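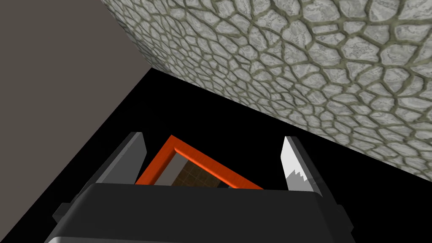
**FOR RELEASE: 21 Dec 2025**

**Drindberg's old tram depot becomes a home for street art and fan murals**

DRINDBERG – The Flustari Arts Association is delighted to announce that the long brick wall behind the Chu Street tram depot will open to mural painters next year, and that the first season will be given over entirely to artists who grew up on comics, cartoons and late-night monster movies and never quite got over them.

The project, called Jela, has been a long time coming. Painters in Drindberg have been asking for a legal wall for as long as most of us can remember, and anyone who has walked along the canal on a Sunday stroll knows there is no shortage of talent in this town (or of spray paint, for that matter!). The depot wall runs 200 feet from the ticket hall to the canal steps, which leaves plenty of room for big ideas and for a few small, strange ones tucked in between.

"I painted my first robot on my grandmother's garage door when I was 11, and she made me scrub it off and then asked me to paint her a better one," said Hubert Głowacki, the muralist who will lead the first season. "I'd love for people to come down here with that same feeling. Bring the character you drew in the back of your school notebooks. We'll find a spot for it."

Głowacki spent much of September visiting art classes and comic clubs around Drindberg, and the call for sketches that followed brought in 976 entries, a good deal more than the association had tables to spread them out on. There were swamp creatures and space captains, a very tender portrait of a vampire doing laundry, and a whole family of moth people sent in by three sisters who would like to paint side by side, please. All the sketches will be shown in the ticket hall while the wall is being primed.

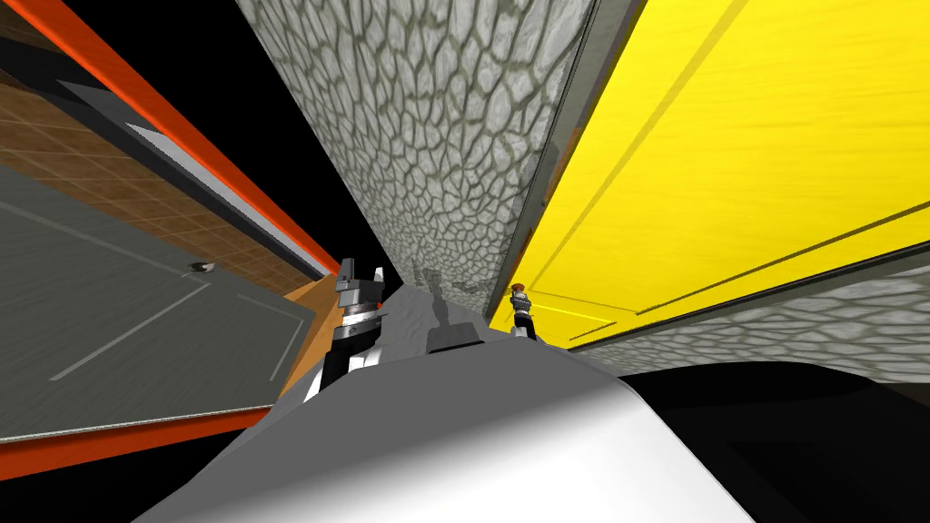 ## How to take part

Artists chosen for the wall will each receive $1,000 toward their time, plus paint, ladders and lunch. Those working in pairs or groups share a single section and a payment of $2,000. No earlier mural work is needed, and painters who have only ever worked on paper are very warmly encouraged to say yes if they are asked.

We do ask that characters be the artist's own. A loving nod to an old favorite is welcome, but direct copies of film or comic characters can't be painted on the wall.

## Visiting

The ticket hall show is free and open to everyone, with coffee at the side door and a drawing table for children. Visitors are welcome to stop and chat with the painters once work begins, though please mind the ladders.

**Press contact:** Flustari Arts Association, Chu Street Depot, Drindberg. Interviews with Hubert Głowacki can be arranged through the association's office.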